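Hand-Guided Demonstrations: Frequently Asked Questions
Borkedeo demonstration program
Updated Oct 24, 2025

These are the questions we get most from people who have signed up to record tasks for Borkedeo, either with a hand-held gripper or at the remote station. If yours is missing, leave a comment under the page.

What is the difference between the two methods?

With the hand-held gripper, you carry the tool and do the task yourself. With remote control, you sit at the station and drive the Elero arm through a pair of handles. Both end up as the same kind of recording. Hand-held is quicker to learn and works in any room. Remote control is slower, but every motion is one the arm can already make.

Do I need experience with robots?

No. You need to be able to hold the tool at chest height for a while and follow a task sheet. The first session is practice and none of it is used for training.

How long is a session?

2 hours, with a break after every 30 minutes of recording. Most tasks take under a minute each, so you will repeat them many times.

How should I hold the gripper?

Keep your wrist straight and move from the elbow and shoulder. Close the fingers with a steady squeeze. Snapping them shut makes a poor recording, and so does adjusting your grip halfway through a lift. If you need to adjust, put the object down, stop the recording and start the attempt over.

Can two people record in the same room?

Yes. Each person uses their own gripper and their own task sheet. Agree beforehand who works on which side, and leave enough space that the fingers of the two tools can't touch. The square marker on top of a gripper has to stay uncovered, so watch your sleeves and hair.
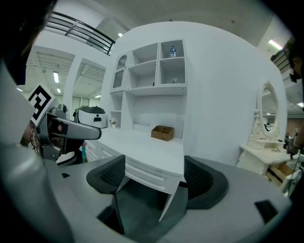 What kinds of tasks are on the sheets?

Ordinary household ones: opening and closing drawers, putting small things on shelves, sorting items into boxes with compartments, setting a desk in order. The Ultetti set is mostly drawers and shelves. The Vigfúsdóttir set is longer and includes folding. You can ask for one or the other, but we can't always promise it.

What if I make a mistake?

Mark the attempt as failed and go on. Don't delete it. A dropped object that you pick up again cleanly is fine to keep – mark it "recovered." Reset the objects to their starting places before the next attempt.

How many demonstrations does one task need?

It depends on the task. A simple drawer task is closed at 20 good attempts per person. The full Ultetti set closes at 2000 across everyone taking part.

Should I do the task the same way every time?

Use the same order of steps, but change your starting position a little between attempts. The sheet says which objects to move and which to leave alone.

Can I take the gripper home?

Not at present. We plan to lend out a few kits in December. Sign up at the front desk if you want one.

Comments (3)

drawerduty
Is there a left-handed version of the gripper? My right wrist gets tired before the break.

Borkedeo team
The fingers are the same on both sides, so you can use either hand. Please stay with one hand for a whole attempt.

mk_panel
Did the remote station last week and the handles felt laggy for the first few minutes, then fine. Worth adding to the page maybe. Also the link to the Vigfúsdóttir sheet still opens the old one.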